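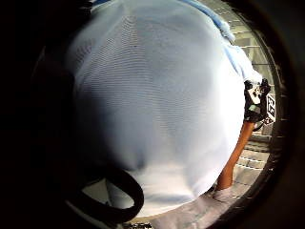 *White rib knit, close up. A pale blue band of cloth shows along the top right, and there's a black strap at the lower left.*

# Laundry and Folding Gallery, January 2024

I got into this page because of a claim. Biron sells a folding method on a printed card, 4 steps per garment, and the card says any knit will lie flat if you follow it. I have a drawer full of knits that say otherwise. So the gallery starts with ribbed cloth, the stuff I trust least.

**What the ridges do**

The ridges are fine and close together, and they bend wherever the cloth bulges. That's my whole complaint about rib. A plain woven cotton shirt has one or two creases to argue with. Rib has a grain running all the way across, and if you start a fold a little crooked, the lines show it from the other side of the room.

There's also a faint vertical crease low down in the middle. The Biron card would have you smooth that out with the flat of your hand before the first fold. I've tried it at home on my own shirts. Sometimes the crease goes, and sometimes it moves two inches over and settles in.

**White, supposedly**

Look at the left side and the edges, where the white turns a soft gray-blue. It's shading, and it's worth remembering before you buy a bottle of Storkama brightener. I spent most of June convinced my whites were going gray, then carried them over to a window. I still have the bottle, if anyone wants it.

**On boards and other aids**

A reader wrote in to recommend the Delitz folding board, item 2678 in their catalog. It costs 45 dollars, or 50 with the travel sleeve. I borrowed one for a weekend. It does fine with T-shirts - so does a cereal box cut to size. With thick rib the cloth springs back as soon as you slide the board out, and you end up patting it down by hand anyway.

Mnguni makes shelf dividers that I like a bit more, mostly because they promise less. They keep a stack from leaning. The shirts inside can be folded as badly as you please.

I roll my rib knits now. The Biron card has a section on rolling too, and I don't believe that part either.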